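Stuvico and Nendora Report Results on Wrist-Camera Shelf Recognition

08/05/2018

Stuvico today released results from Undow, a research method that lets a robot arm find stored goods using only a small camera at its wrist. The work was done with Nendora at the Staniforth laboratory.

In tests over 70 shelf layouts, Undow picked out the requested item in 84 percent of trials. The earlier method reached 65 percent on the same layouts. Both were run on 2 arms with the same settings.

Undow does not correct the camera's tilt before it looks for an item. It learns from rotated and blurred views as they come in.

"Wire shelving was the hard part, with the bars crossing everything behind them," said Ulises Usuga, who led the study. "We trained on boxes and containers seen through the grid."

A paper on the method will be submitted in January.

Wrist view of a wire rack holding boxes and a yellow-green container:
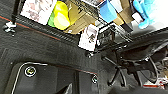
About Stuvico

Stuvico develops software for robot arms used in storage and order picking.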